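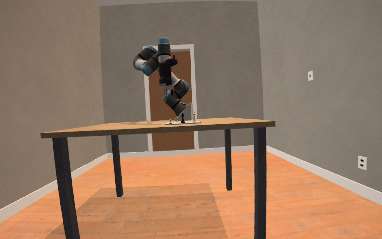

What is a chess table? A chess table is any table on which chess is regularly played, either with the board built into its top or with a separate board laid on it.

Types

Tables with an inlaid board were at first household furniture. Many had a drawer at each end for the pieces, and some had a reversible top with a second game on the other side. Clubs and schools mostly use ordinary rectangular tables and loose boards, which can be put away after play. Park tables are usually cast in concrete or cut from stone, with fixed seats.

Size

A table for 2 players is commonly close to 80 cm deep, so that both can reach the far rank without standing. Width matters more in tournaments, where room is needed beside the board for a clock, score sheets and captured pieces. A table that is too high tires the shoulders in a long game - this is a frequent complaint where dining tables are used.
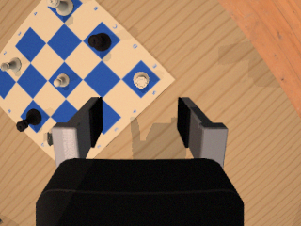

A reader from Marnham adds that the club there gave up its inlaid tables because the squares were too small for the pieces members liked to use, and that loose boards have been used at every meeting since.

Boards and coordinates

Loose boards are made of wood, card, vinyl or plastic. The light and dark squares may be of any two colors that contrast well, though very glossy surfaces are avoided under strong lamps. Many boards carry letters for the files and numbers for the ranks along the border. These help beginners to write down moves. Experienced players often do without them. 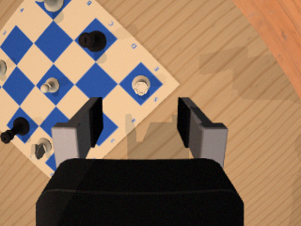 Chessboard in blue and cream with a marked border.

Placement

Each player should have a light square at the right-hand corner. In halls, tables are set in rows with a gap behind the chairs for arbiters and spectators. The spring open at Skostik, held in April, seats 249 players and leaves an aisle after every 5 tables.
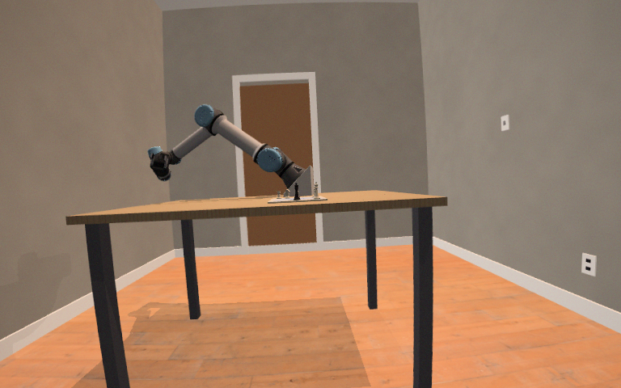
Rectangular table with a light-brown wooden top and dark legs.

Care

Wooden tops are wiped with a barely damp cloth and kept away from radiators. Felt under the pieces prevents most scratches.

See also: Chess clock; Chess set; Game table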